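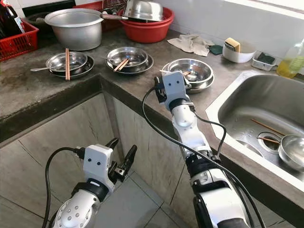 ## About us

Hi, and welcome to Trurari! We're a small cooking school, and I started it with 2 gas burners, one big soup pot and a lot of borrowed bowls. Piltico, our beginner noodle course, came first (it's still the one people write to me about), and Henare, the longer evening course, grew out of it.

I like plain, sturdy kitchen things. Stainless steel bowls, steel plates to set them on, wooden chopsticks, a big aluminum pot -- you can cook a very good dinner with that and not much else. We've had 163 people through the courses so far, and most of them had never rolled a noodle in their lives! 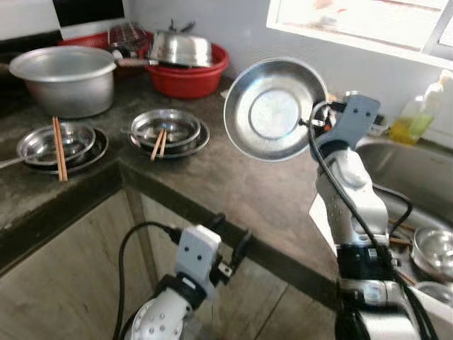
Washing up is part of every class, and I won't budge on that. Plates and bowls go through the sink and over to the rack, and the last 45 minutes of the evening are for cleaning, chatting and finishing off the broth. Some of my favorite conversations have happened over a basin of dishes.

We also run Stenia, our once-a-year neighborhood supper in October. Last time we served 300 bowls, and my arms were sore for days -- but I'd do it again tomorrow. Come by, bring an apron and an empty stomach.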